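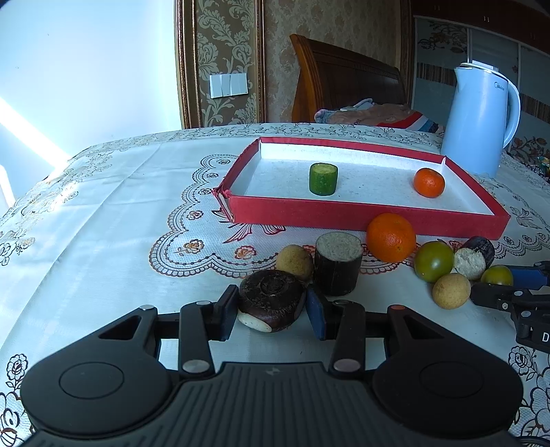
**Call for participants: sensory panel, fresh and canned vegetables**

Plandard is recruiting panelists for a texture and flavor study running from September. The study compares water chestnuts, bamboo shoots, lotus root and jicama after different storage and cooking treatments. Results will be used to set grading limits for crispness and off-flavor.

**What the work involves**

Panelists attend one session a week, on Monday, for 14 weeks. Each session lasts 2 hours, including a break. The first 3 sessions are training: panelists learn the scoring scale and practice with reference samples. In the remaining sessions they score coded samples in individual booths. Talking is not permitted while scoring is in progress.

Samples are served peeled, in water or lightly salted broth. Swallowing is optional. Unsalted crackers and filtered water are provided for rinsing.

**Requirements**

- Age 18 or over
- Non-smoker
- No allergy or intolerance to root vegetables, sulfites, soy or celery
- No dental work scheduled during the study period
- Able to read and follow written instructions in English
- Available for all training sessions

Previous panel experience is not required. Applicants who work for a food producer or distributor, or who live with someone who does, are not eligible.

Do not eat, drink coffee or chew gum in the hour before a session. Do not wear perfume or scented hand cream.

**Screening**

Applicants complete a short health questionnaire and a taste and texture test. The test consists of ranking solutions by sweetness and ranking raw vegetable pieces by firmness. Screening is unpaid.

**Payment**

$129 per completed session, paid monthly by bank transfer. Parking is free in the Kovex lot.

**How to apply**

Request the questionnaire from Mateja Perić, panel coordinator, at the Plandard front desk. Questions about ingredients or allergens go to Selma Angelovski. Completed forms must be returned before screening.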